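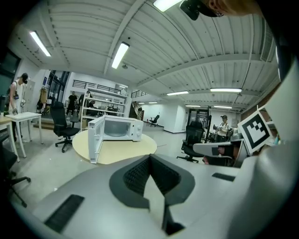 Maintenance meeting for the hand-held grippers and the microwave station, held on October 2, 2020. Present: Godfrey Nzioka (chair), Telma Ledesma, Santino Tapia, Damián Painemal. Mohandas Kamath joined by phone for the first two items. Godfrey went over how the station is set at present. The microwave stays on the round table, and the door goes all the way back before a session begins, so that the open cavity can be reached with the fingers. He wants that kept as the starting position. The minutes of the June meeting were accepted with one correction: the spare pads were ordered from Serkard, and Paredes quoted but did not get the order.

1. Finger pads

Telma reported on pad wear. The black V-shaped pads hold up well on the angled sides and go first at the bottom of the notch, where the textured surface gets smooth. She has changed 16 pads since June. Two of them had split at the root. Mohandas asked whether the split ones came from the same batch. Telma did not keep the bags and could not say. From now on the batch number goes in the log when a pad is fitted.

Santino asked for one rule on when to change a pad. Agreed: change it when the texture is gone across the width of a fingertip, or at any split. Pads are changed in pairs, even if the other one looks fine.

2. Marker cubes

Damián found that the left cube on unit 2 had worked loose on its mount. He cleaned off the old adhesive, refitted the cube and ran the calibration again. The error came back within limits on the second run. Mohandas said the first run should be written down too, even when it fails. Damián will add it.

There was some talk about cleaning. Alcohol wipes are dulling the print on the markers, and Telma has gone over to a dry cloth. Agreed: dry cloth only on printed faces. Wipes are still fine for the housing and the pads.

Mohandas left the call here.

3. Station layout

Godfrey asked for the chairs to be pushed back from the round table before each session — at least an arm's length all the way round. Santino said they drift back in during the day and somebody has to look before starting. It goes on the start card.

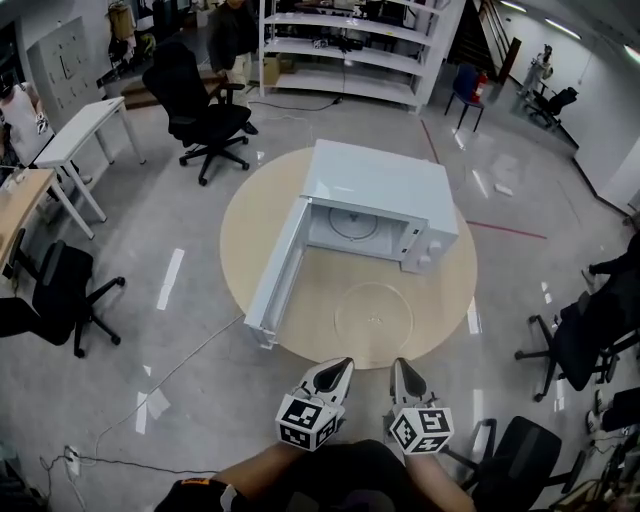 Damián would also like the table to stay in one place from week to week. He will put small tape marks at the feet. Telma asked that the turntable be checked for seating before the door routine is run, and that the check be listed ahead of the gripper zeroing. Agreed.

Cables: anything lying on the floor is to be kept clear of the side the operator walks in from. Santino will get a cable cover from Cakbridge.

4. Opening width

Unit 2 reads slightly wide when fully closed. Telma thinks it is play in the finger slide and has tightened the screws once already. If it shows up again she will open the housing and look at the rail. Unit 1 has no fault open.

5. Log and parts

The log moves to the Terkia sheet. Old entries will not be copied over, apart from open faults. The parts order is approved under job number 3325: 18 pads, one spare cube mount, one set of slide screws. Godfrey will place it.

Actions
Telma: batch numbers in the log; watch the slide on unit 2.
Damián: first calibration run into the log; tape marks for the table.
Santino: start card, with chairs and turntable added; cable cover.
Godfrey: parts order.

The next meeting will be called when the pads arrive. Minutes taken by Santino Tapia.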